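# Robot Rules! (the ones for real robots)

Quick one today, kids. Grab a snack.
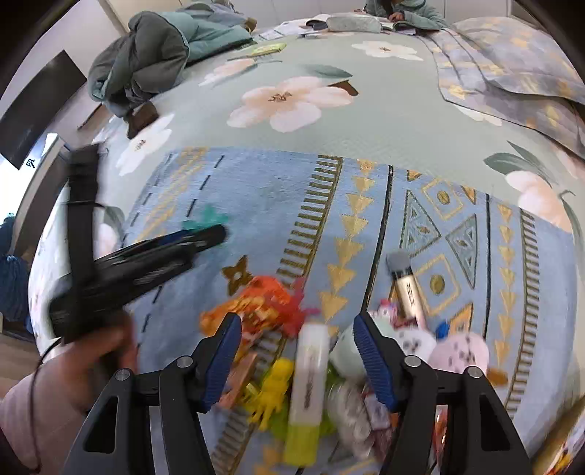
Robots have rules. Lots of them! Not movie rules – real ones, typed up and stuck on the wall of the place where the robot works. Some are for the robot and some are for the people standing next to it. Take a heap of toys on a bed. Easy for you. For two black jaws with blue ridged pads, reaching down into it? Hard! There's a pink plush toy with dark spots in there, and a marker with a yellow cap standing straight up, and a clear plastic wrapper. Soft thing, hard thing, crinkly thing. One squeeze won't do for all three. So, rule number one is about squeezing.

## Rule 1: Squeeze just enough

Grown-ups call it a force limit. Force = how hard you push or pinch. The limit is the most the robot is allowed to use, ever.

At Malten, a pretend-kitchen lab where robots learn to tidy up, the limit for the little gripper is 20 newtons. A newton is a way to measure a push. Hold an apple in your hand – that's around one newton pressing down. So 20 is a big bag of apples. Robot wants to pinch harder? Too bad. It stops.

## Rule 2: Hands out of the pinch spot

The pinch spot is anywhere two parts come together. Jaws. Elbows. The gap behind a wheel. Doors have pinch spots too (ask anyone who has slammed a finger. ow).

Want to move something near the jaws? Say "hands in!" out loud and wait till the other person says "OK, stopped." Then reach. Then say "hands out!" It feels silly the first ten times. Do it anyway.

Even a tool you hold yourself, with no motor doing the walking around, gets this rule. A pinch is a pinch.

## Rule 3: Everybody knows where the red button is

Big. Red. Easy to smack. It's called the emergency stop, or e-stop. Push it and the robot quits moving.

- No boxes in front of it
- No coats hanging on it!!
- Anybody can push it, even a kid, even a visitor
- No one gets in trouble for pushing it

That last one matters a lot. At Tekin they tested theirs 40 times in March, just to be sure.

## Rule 4: Slow near people

A robot alone in a cage can zoom. A robot next to you has to creep. The delivery cart at Nanov drops to 400 millimeters a second when somebody is close. That's slower then most people walk. Try it in the hallway – take one ruler-and-a-bit every second. Boring, right? Boring is good here.

## Rule 5: Ask before you record

Lots of robots learn by looking at pictures. Pictures of rooms, desks, toys, sometimes people's hands. So you ask first. "Is it OK if we record in here?" If somebody says no, it's no. If they say yes and change there mind later, that counts too.

Names, addresses, homework with your name on top – put it away first.

## Who makes the rules?

Big groups of people from lots of countries sit down and argue about them. For a long time. What they agree on is called a standard. Then each shop or lab adds its own on top. The ones up above come from a poster we made for Gustus, our after-school robot club, and we check it again every 90 days.

## Your turn

Make rules for a robot that puts your toys away. Some things to think about:

- What if it picks up something squishy?
- What if your little brother is under the blanket?
- What does it do when it doesnt know what a thing is?
- Who can tell it to stop?

Write them big. Stick them on your door. Next time – sensors!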